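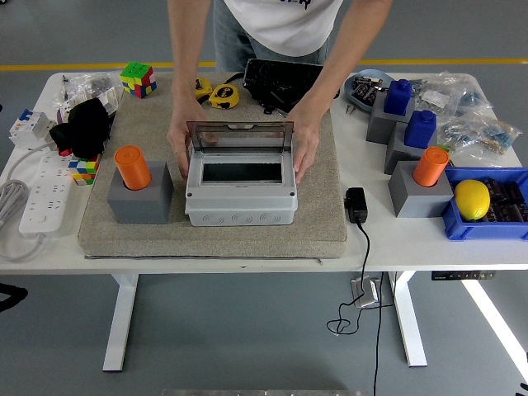
Home Repair & Electrical > Panels and Boxes

Which knockouts should I open on a small plastic distribution box?

prernside_porch
Hello all! I'm finally putting power in the garden shed (my spouse has been asking since we moved to Prernside, so it's overdue) and I've bought a light gray plastic distribution box with a see-through lid that flips up. It has a row of round knockouts along one wall. I'll have 2 circuits, one for lights and one for outlets, plus the feed coming in from the house. An electrician is coming Saturday to do the connecting and I told him I'd have the box mounted and ready. Do I punch out all the circles now, or only the ones I need? And should that row face up or down? The leaflet from Peltel is one folded sheet and mostly drawings.

Cilby
Welcome, and good for you for getting a pro to do the live end of it. Only open the ones you'll use! I opened all 6 on my first box, thinking I was being helpful to my future self, and what I got was spiders. I had to go back and buy blanking plugs, and of course the store only had them in the wrong size.

Face the row down if your cables can come up from below. Water runs along a cable, so even in a shed I like a little dip in it before it goes in. To open one, lay the box on something soft so it doesn't skid, set a flat screwdriver against the edge of the circle and tap, don't whack. Clean up the rim with a round file, and put a proper gland in every hole before the cable goes through. Leave the lid open while you work so you can see where the tip of the screwdriver is going. And please do ask your electrician where he wants the feed before you touch anything, they all have their preferences and it's his name on the job.

dervishi_hardware_fan
just drill them, takes 2 minutes. step bit

Cilby
A step bit is fine if you go slowly, but check the size of the gland first. Dervishi on the main street sells them loose, so you can take the box in and try them.

prernside_porch
Thank you both! I've left him a message and I'll hold off until he calls back. Good tip on the spiders, we have plenty already.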